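1/3/18, weighing bench, Samthorpe

Back to the beans, and rather glad of it after a February spent almost entirely on paperwork. Etenesh has been asking for ages whether we can portion dried beans by the scoop and trust the weight, and I promised her a proper answer before the Skokance order, so everything came out on the wooden table and I put the kettle on.

The aim is 200 g a portion, give or take 2 g, which sounds generous until you try it with something that rolls. The kitchen scale reads in whole grams and I'm happy with that for now (Bogdan wants a finer one, Bogdan always does). 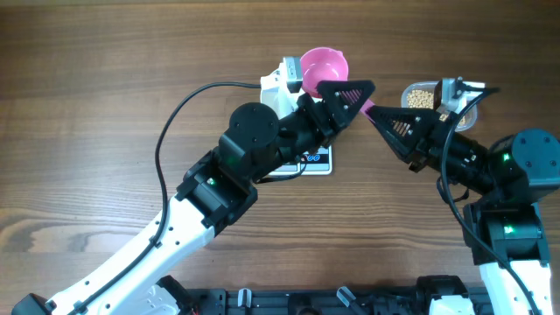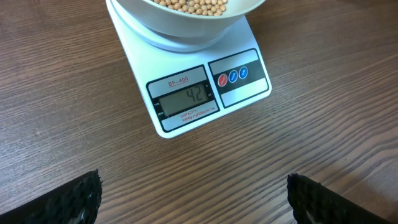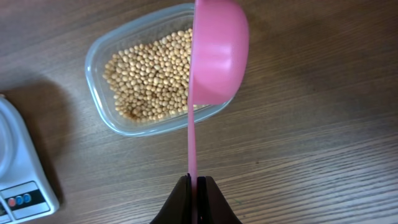

Does the bowl need taring again between portions? Only if the display hasn't gone back to zero once the bowl is emptied and set on the platform again, so glance at it each time.

Mwanahawa thinks we ought to do 30 portions before drawing any conclusions, and she's probably right, bless her. I must ask Raluca whether the next sack of beans is from the same supplier. Pick up strays from the floor before you go home, please!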